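Wistmont shared shop — arm build safety checklist, with my comments

Filled in by me (Raed Abu Hammour) in June, second pass. Tahmineh Rostami did the first pass and I've left her notes in where I disagree with her, which is mostly item 4. OK means OK, FIX means it needs doing before the next powered run, WATCH means we live with it and look again next time.

1. Emergency stop
OK. Big red button on the bench side, reachable from both stools. I hit it 10 times with the arm moving slowly and it cut motor power every time. I also hit it once with my elbow, not on purpose, so it's a bit too reachable maybe, but I'm leaving it alone!

2. Base bolts and bench clamp
FIX. One of the four bolts had backed out by most of a turn. I put it back in with thread locker and drew a paint line across the head so we can see if it creeps. The other three need the same paint line and I ran out of paint. The clamp is fine.

3. Power supply
OK. Fan runs, case is grounded, strain relief is snug. I left it on the dummy load for 13 minutes and it got warm and then stayed put. The Kindex board (that's our name for the motor controller, long story) now has its own fuse, finally.

4. Motor cables through the elbow
WATCH. Tahmineh wrote "fine, leave it." I wrote "not fine." The sleeve is rubbing where it goes past the second joint — you can feel a fuzzy patch with your fingernail. We settled on a wrap of tape and another look after the next long session. If the fuzzy patch gets any bigger I'm rerouting the whole bundle, and I don't care how long it takes.

5. Paperwork
FIX, and this one's on both of us. We've got nearly 164 lines of checks and settings by now, all printed out, and the printouts have multiplied. More than one page says TASK LIST across the top in marker, a couple of others have initials or letters scribbled near the top, and I could not tell you from memory which is the newest. It's all dense little tables too, so you really have to get your nose in there. I want one current list, hole punched, in the Gebretsadik binder (the blue one). Old lists go in recycling the same day. Please don't "save them just in case" — I know that's me, I'm saying it to myself.

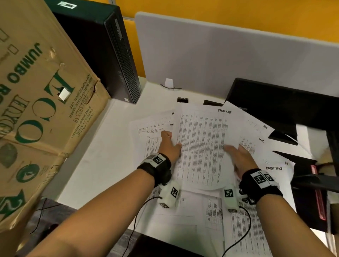
6. Software limits
OK with a comment. Joint limits match the sheet taped inside the cabinet door, except joint three, where the file said 243 degrees and the sheet said something smaller in pencil. I went with the pencil number and changed the file. Tahmineh, if you had a reason for 243, tell me before you change it back.

7. Gripper
WATCH. Closes straight, opens straight, lets go when power drops. One finger pad is peeling at the corner. Spare pads are in the Drerholm drawer, second from the top, under the zip ties.

8. Floor and walkway
OK after sweeping. The extension cord now goes behind the bench and not across the walkway, which I should have done back when we started.

9. Fire extinguisher
OK. Needle in the green, pin in, tag readable. Somebody had hung a jacket over it and I moved the jacket to the hooks by the door.

10. Second person present for powered runs
Not checked this time, I was alone and kept the motors off for everything except items 1, 3 and 7. Yes, I know, that's exactly when the rule applies. Tahmineh is coming in around 6 pm and we'll redo those three together, then she can initial them.

Still to buy: paint pen, thread locker, tape for the elbow, binder dividers.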